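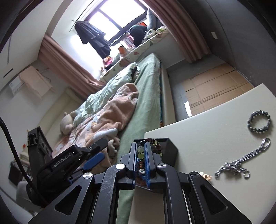
To: equipment-planning list
Date: May 9, 2022
Subject: Re: Budget for hand-held grippers, second round

I read the proposal twice and I'm still not ready to say yes. Comments are under the quoted part.

> The Cukorton pilot used four hand-held grippers on household
> items: jewelry, socks, cups, small toys. We'd like to go to a
> full set before September. Zelance has quoted 3227 per unit with
> the mount and cable, or 3000 if we order ten or more. At that
> price the ten-unit order is the obvious choice. People pick the
> tool up in a few minutes and we don't expect much in the way of
> upkeep. Minja can supply spare finger pads. We would also like to
> hold off on the arm until the hand-held work is done, and move
> the arm money into this line.

First, the discount. We save 227 a unit by ordering ten, fine. But the plan further down the same document lists six people doing the recording, and never more than five at once. Ten units at the lower price is 30,000. Six at the full price is 19,362. I would like somebody to explain what the other four will be doing besides sitting in a drawer and getting older.

Second, "don't expect much in the way of upkeep." Has anyone looked at the pilot units? They have scratches all over them, and those are the ones we've been careful with. Pads are a consumable. So are cables, if people keep working in bedrooms and kitchens where the cable has to go around furniture. The proposal has no line at all for either one. Minja "can supply" pads, but I don't see a price, a lead time or a minimum order. The last time we bought anything from them the minimum was 37 sets, and we used nine.

Third, jewelry. I keep seeing bracelets and chains held up as proof that the tool handles small, fussy things. Closing two fingers on a string of beads is one job. Laying a thin chain out straight, or working a clasp, is another one, and I couldn't find either in the pilot task list. If the pitch is fine handling, then put the clasp in the test and tell us how many tries it took. I'm not saying it can't be done. I'm saying I won't sign for it on the strength of beads.

Fourth, the arm. Moving that money makes me nervous. The whole reason for recording with a hand-held tool is that an arm with the same fingers can use it later. If we spend the arm money now, we'll have a large pile of recordings and nothing to try them on until the next budget. Kondero offered a three-month rental last year — has anyone asked whether that still stands? I'd want that answer before a single unit gets ordered.

I've been on this list since 2001 and have watched us buy the bigger box for the better unit price more than once. Most of it is still on the shelf in the back.

What I could support:

Five units plus one spare, at the single-unit price.
A separate line for pads and cables, with a written quote.
Two weeks of the harder tasks on the units we already own, with the failures reported too.
The arm money left where it is.

If Zelance will hold the lower price for a split order, six now and four later, I'd look at that. Somebody should at least ask them. I don't see any sign in the proposal that we did.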